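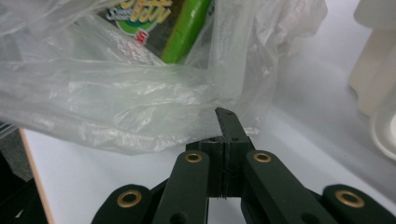 Can a machine put the shopping away yet? I spent a day finding out

August 2025

I have wanted somebody else to put my shopping away for most of my adult life, so when Rarkuvier opened its doors to a few local writers last month I was near the front of the queue. Rarkuvier, if you haven't come across them, is a small outfit on the trading estate behind the old bus depot, and they are trying to teach machines to do the boring bits of running a home and a corner shop. Unpacking bags, filling shelves, wiping down, that kind of thing. The project is called Tomance. I asked what the name meant and got three different answers, so I've left it there.

The short version is that you shouldn't clear a space in the kitchen just yet. But I came away more cheerful about it than I'd expected, and I'll try to explain why.

The first job I watched was one I do every week without thinking about it, getting a packet of something out of a thin plastic bag. Burgi Gasser, who runs the trials, had set up a test of 18 bags, each with a few bits of shopping in it, and the arm was to empty them one at a time onto a table. It managed 9. Half! I thought that was rather good, and said so, and she gave me the look you give a child who has put their shoes on the wrong feet.

"In a shop, half is useless," she said. "You would need a person standing next to it all day, and then you may as well let the person do it."

The trouble is the bags. I'd assumed the hard part would be the heavy things or the breakable things, but tins are easy, apparently, and so are most boxes. A tin stays the shape it was when you looked at it. A thin clear bag is a different shape every time you breathe near it, it shines where the light catches it, and the machine has to work out which bit is bag and which bit is the thing inside. I watched it go after a packet of biscuits and come up with a pinch of plastic and no biscuits at all, four times running. On the fifth go it got them, and I may have clapped.

Most of the learning is done by people, which I hadn't realised. Somebody takes a hand-held gripper with a camera on it, does the chore with that in place of their fingers, and the recording goes off to be learned from. Dong-hyun Shim has been doing this since March and is now so quick that he can have a bag emptied and flattened while I'm still looking for the handles. He let me have a turn. Oh dear. You squeeze, the fingers close, and you find out how much of ordinary life depends on having a thumb that can feel things! I poked at the bag, I pushed it along the table, I got a corner up and lost it again. It took me nearly 2 minutes to get one packet free, and my hand ached all the way home on the bus.

"Everybody pushes too hard at first," he told me kindly. "You want to get under the fold and lift."

I asked whether my efforts would be used to train anything. He said they'd be kept, and changed the subject.

After lunch (cheese rolls, very decent) we moved on to shelves. They have a mock-up of a shop aisle at the far end of the unit, and there the machine looked much more at home. Boxes of tea, jars, cartons of long-life milk, all lined up with the labels facing out. It's slow, mind you. My first Saturday job was in a grocer's and I'd have been told off for going at that speed, but it didn't stop for a chat every few minutes either, which I certainly did. It got stuck once, when a carton had been left lying on its side at the back of the shelf, and it simply sat and waited until Wahyudi Entili leaned in and stood the thing up.

Wahyudi used to work in the stockroom at Numero, the convenience shop on Sung Street, and he's the one I'd listen to if I were in charge. He goes through the chores and tells the engineers which ones are worth bothering with. Shelf filling, he thinks, could be done properly overnight, when there are no customers reaching across. Unpacking at home he puts a good deal further off, and bin bags further still. His list of jobs has 111 lines on it, and he'd put a tick next to rather fewer than I'd hoped. I read down as far as "fold fitted sheet" and saw that someone had written "no" beside it in red pen.

I did ask about money, as I'm sure you're wondering. Svetozár Kubíček, who started the firm, wouldn't give me a price and said anyone who quotes one for a home machine at this stage is guessing. He'd sooner get something working in a shop first, doing one dull job well, and let the kitchens wait. He also said that he still unpacks his own shopping and doesn't much mind it. I do mind it, and told him so.

There's the question of jobs too, and I don't want to skip past it. Joon-young Son works evenings at Numero and had come along on the same visit, and she asked it straight out: if a machine fills the shelves at night, what happens to the people who do it now? Svetozár said he hoped they'd be moved on to work with customers. Joon-young said hoping wasn't the same as promising. It went a bit quiet after that, and I think she was right to ask. The shop hasn't agreed to anything so far, and she says the staff have been told they'll hear before any trial begins.

So, can they do it yet? Shelves, nearly, if the shelf is tidy and nobody's in a hurry. Wiping a flat table, yes, and quite nicely, although it went round a mug I'd left there when I'd have picked it up. Bags, about as well as me with a gripper on a bad day, and I'd like that taken as praise.

Rarkuvier is planning another open day once the next lot of bag trials is finished, and they'd like a few more people to come in and have a go with the hand-held tool. You don't need any experience. I've put my name down again, and I have been practising at home with the kitchen tongs and a bag of satsumas.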